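Notebook entry, 18 January 2022
Zerlow adhesive trial – sample storage

The Vinovska batch was divided into 10 pots and labelled on receipt. 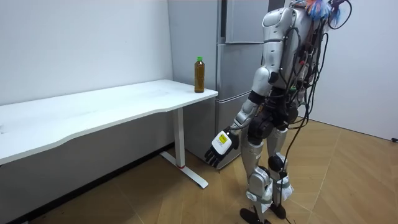
Conditioning

Pots 1 to 4 remain at room temperature. The others are held cold until the Mertens test strips arrive.

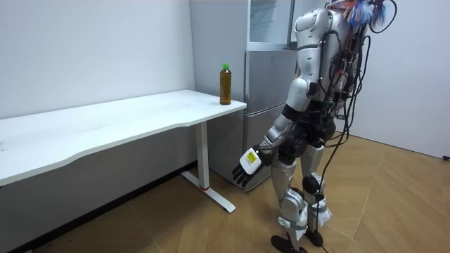
White desk and refrigerator, sample room.

Batch 521 has thickened since November and is withdrawn from the trial.
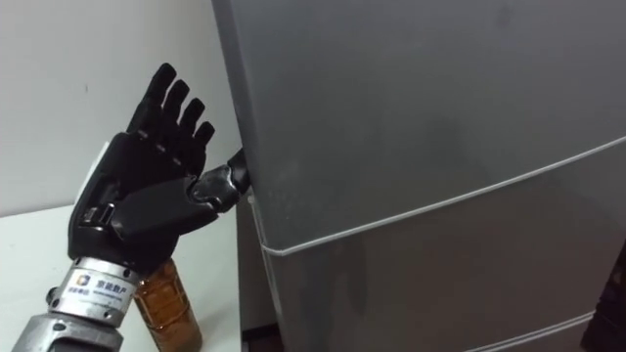
Adhesive from Filleo is to be kept apart from the Vinovska pots. Both are assigned to the large grey refrigerator – separate shelves, lids taped. Next reading in 18 days.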